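October, a little after six in the morning

I have been awake since the rain started, so I may as well write. Yesterday was the big walk out to Alholm and back, and my knees are letting me know about it, but oh, I am glad I went! I had been putting it off all summer with one excuse or another (too hot, too busy, the wrong shoes), and then the leaves began to come down and I thought, well, if I don't go now I will be waiting until spring.

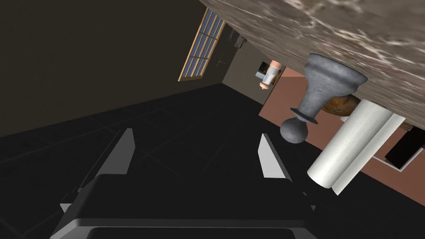 Walking does something good to my head that sitting still never has. By the second mile I had stopped composing letters to the water company, and by the fourth I was singing, quite loudly, to a field of sheep. The path past Hellik was soft and full of puddles, and the sky kept changing its mind. I thought a lot about color on the way, how people call this time of year gray and brown as if that were a complaint. The countertop has brown and gray in it too, with pale wavy veins running through the darker patches, and I have never once found it dull. The hills were just like that yesterday, all mottled, with the light lying across them in streaks. I stood there so long that my tea went cold in the cup.

I stopped at Castaño for soup and bread, and stayed longer than I meant to. It was 6 dollars for a bowl you could have bathed a baby in, and I ate every drop.

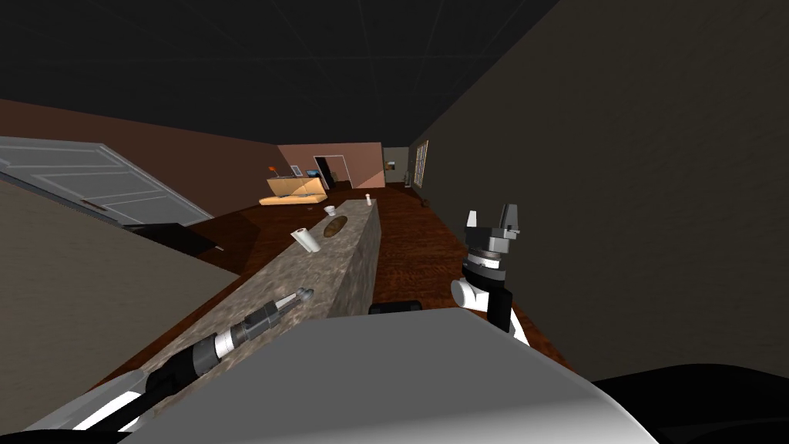
After the soup I took the long way home by the creek, which added 20 minutes and was worth each one of them. I saw a heron, standing as still as a post, and I tried to stand as still as he did and lost badly. Next time I want to go as far as Clilletti, if the weather holds and my knees forgive me. For today it will be a hot bath, the good socks, and the rest of my library book.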